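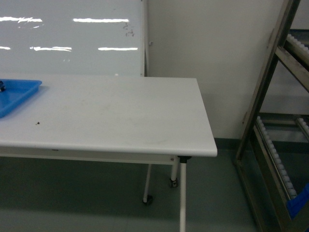

Lultville Handling Trial
Progress report to the Skoltia Fund, second reporting period
Prepared by Vija Hunt, project lead

1. Purpose of the work

The Fund asked us to establish whether a machine of moderate cost can take over the sorting of small electrical parts at a packing bench, a task at present done entirely by hand. A secondary question, added in March, is whether the same equipment could later be used for household chores such as clearing a table or putting items away in a drawer.

2. Work carried out

The bench task has been kept deliberately plain. Parts such as push-button switches are to be picked up singly, moved between a tray and a bin, and set down without damage. Parts are presented in no fixed position, as they would be on a working shop floor. The control software is supplied by Cornex under the existing agreement, and the set of test parts was agreed with Jõgi before the period began.

In this period we completed 2178 attempts, against a planned figure of 2000 or more. Of these, 610 were made with the arm working without any guidance from an operator. The remainder were guided by hand and will be used for training.
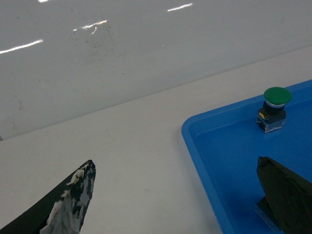 Figure 1. Green push-button switch in a blue tray, with the gripper fingers open.

3. Findings to date

Upright parts are handled with fair reliability. Parts lying on their sides remain difficult, particularly where they rest close to the wall of a bin and the fingers must come down at a steep angle. Speed is also a concern. An experienced packer clears a batch of 100 parts in a fraction of the time the arm requires, and we do not expect that gap to close within the present grant.

As to household work, our view is cautious. A bench can be arranged to suit the machine and a kitchen cannot. We recommend that no domestic trial be started until side-lying parts can be dealt with unaided.

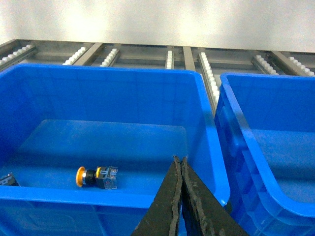 Aivar Tamošiūnaitė, commenting on the draft, asked that the comparison with hand packing be treated with care. A slow machine that can be left running overnight may still be of use to a small firm, he wrote, provided somebody does not have to stand beside it.

We accept the point and will record operator interventions separately from now on.

4. Next period

Work will concentrate on side-lying parts and on the approach to the bin wall. Finger padding will be inspected every Saturday and replaced where needed. Spending is within budget, and we request no change to the payment schedule.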